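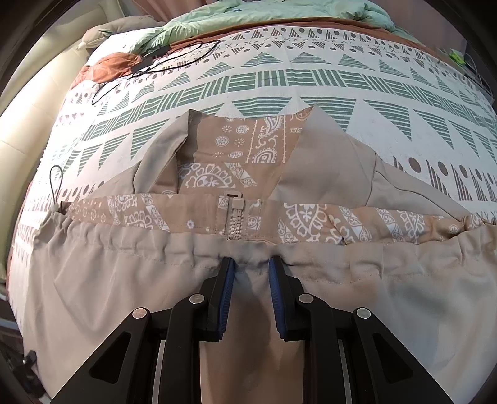
From: Marianna Kurek
To: the gripper upkeep list
Date: September 15, 2026
Subject: Re: Pads slipping on thin cloth

Hello Fouad, and hello everyone,

Thank you for such a full message, and sorry to have left you waiting while I finished the Pisano paperwork!

Fouad Saab wrote:
> We have the two-fingered tool here at Maltby and it has started to let go
> of jacket hems halfway through a fold. I changed both pads at 300 cycles
> and it was lovely for a while, then back to its old ways by 642. Is it
> the pads again, or should I be looking at the pins? Hendrik thinks I
> have the tips set too high.

I'd leave the pads alone for now and look at the pins, though Hendrik may well have a point too (he usually does, bless him). Ours ran to 3,896 cycles on one set of the blue ribbed pads before I could see any wear worth writing down, so yours ought to have plenty of life left in them.

What I do is this. Power off, open the fingers by hand and give each tip a gentle wiggle from side to side. If one moves more than the other, follow it down to its pivot pins and see which one is loose. On ours it was the outer left, and a quarter turn put it right. Then close the fingers slowly on a strip of plain paper and hold it up to a lamp — the ribs should leave the same faint marks on both sides, top to bottom. If you only get marks near the tips, the fingers are toeing in, and thin cloth will creep out however new your pads are.

While you're down there, do brush out the recesses in the outer arms. Lint collects in them like nobody's business, especially after anything fleecy.

As for height, I like the fingertips just below the top edge of a gathered hem, near the middle, with the fingers open and a bit of cloth between them before they close. Keep clear of the zip if you can. Our taupe one with the bandana-print lining has a chunky zip, and a hard pull tab between two soft pads is no fun at all. Watch out for elastic cord loops as well.

Tainá has the long pin driver at the moment, so shout if you'd like it next. And could you tell me which grease you're using? We changed to the Laitinen tub in March and I'm still making up my mind about it.

All the best,
Marianna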